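Sovis 700 Stackable Storage Bin

Article number: 708
Manufacturer: Ruppert

The Sovis 700 is an open bin for small parts, returned goods and packing material. The walls are straight, so the inside space is used well, and the rim is made wide enough to hold with work gloves. It carries up to 13 kg. When empty, the bins can be put one on the other and need little place in the store room. 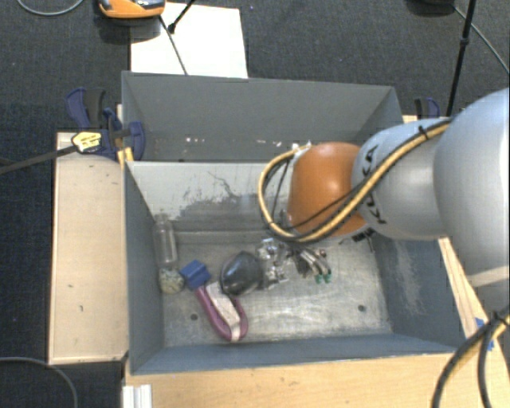 Gray open-topped bin under a KUKA arm

Please wash with warm water and mild soap only. Strong cleaners make the surface dull after some months. Do not leave the bin in direct sun for the whole summer.

The label holder is sold separately and fits on the short side. A lid is in preparation and we expect it in June. Customers who have the older Mestow bins can mix them on the same shelf, but please do not stack the two kinds together, the rims are different.

Delivery time is 2 weeks. For larger orders write to Győző Gál at Tomodness, he will answer with a price in writing.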